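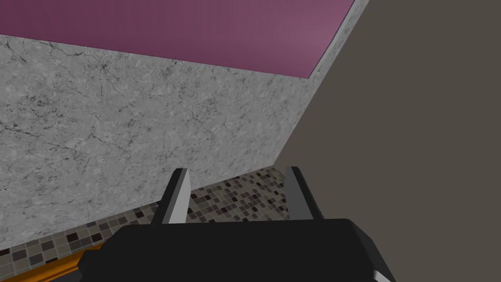
Figure 4. Image de synthèse à large aplat sombre : pince noire mate à deux doigts dressés.

4.2 Visibilité des bandes dans les aplats sombres

La quantification sur huit bits par composante produit, dans les dégradés de faible pente, des discontinuités de luminance que l'observateur perçoit comme des bandes. Le phénomène est bien documenté pour les ciels et les fonds clairs. Il l'est moins pour les basses lumières, où la réponse de l'écran, les reflets de la dalle et l'éclairage ambiant interviennent conjointement. La présente section rapporte les mesures effectuées sur le sous-ensemble sombre du corpus Cerinora.

Le corpus comprend 454 images, photographiques ou de synthèse. Ont été retenues les 90 images dont un aplat continu à faible texture occupe une part importante de la surface et dont la luminance relative moyenne, dans cet aplat, reste inférieure au seuil fixé en 3.1. Les images de synthèse y présentent une difficulté particulière : en l'absence de bruit de capteur, aucune variation aléatoire ne vient masquer les paliers, et les transitions entre deux niveaux de code adjacents forment des contours continus.

Chaque image a été affichée sous sept niveaux d'éclairement ambiant, de l'obscurité complète à un éclairage de bureau. Les écrans ont été étalonnés avec la sonde du banc Orside avant chaque série, le point noir étant relevé au centre de la dalle et aux quatre coins. Les données d'étalonnage employées ici sont celles de la version du 3/12/24 ; les relevés de novembre, entachés d'une dérive de la sonde dans les très basses luminances, ont été écartés.

Les observateurs devaient indiquer si des bandes étaient visibles, puis en noter la gêne sur une échelle continue. Après élimination des réponses incohérentes selon le critère défini en 3.4, 2 205 jugements ont été conservés. Chaque combinaison d'image et d'éclairement a reçu au moins trois jugements. Les notes ont été ramenées à une échelle commune par centrage et réduction pour chaque observateur.

La probabilité de détection décroît lorsque l'éclairement augmente, mais cette décroissance n'est pas régulière. Elle demeure faible sur les premiers niveaux, puis s'accentue dès que la luminance réfléchie par la dalle dépasse celle du point noir. Au-delà, les paliers les plus bas se confondent et seules subsistent les bandes situées à la limite supérieure de l'aplat. La gêne déclarée suit une évolution comparable, avec une dispersion plus forte entre observateurs aux niveaux intermédiaires.

Deux prédicteurs ont été confrontés à ces résultats. Le modèle de Lanz, fondé sur le contraste local entre paliers adjacents, rend compte correctement des mesures en obscurité complète. Il surestime en revanche la visibilité sous éclairage, faute d'un terme décrivant la lumière réfléchie. L'indice Nurgate intègre un tel terme et ordonne mieux les conditions, au prix d'une sous-estimation systématique pour les dégradés très étendus. L'ajout d'une pondération par la longueur du contour réduit cet écart sans modifier le classement des conditions.

L'application d'un tramage de faible amplitude avant quantification abaisse la probabilité de détection à tous les niveaux d'éclairement. Son effet est plus marqué sur les images de synthèse que sur les photographies, dont le bruit résiduel joue déjà un rôle voisin. L'interaction entre ce tramage et la compression avec pertes, qui tend à supprimer les variations de faible amplitude, est traitée en 4.3.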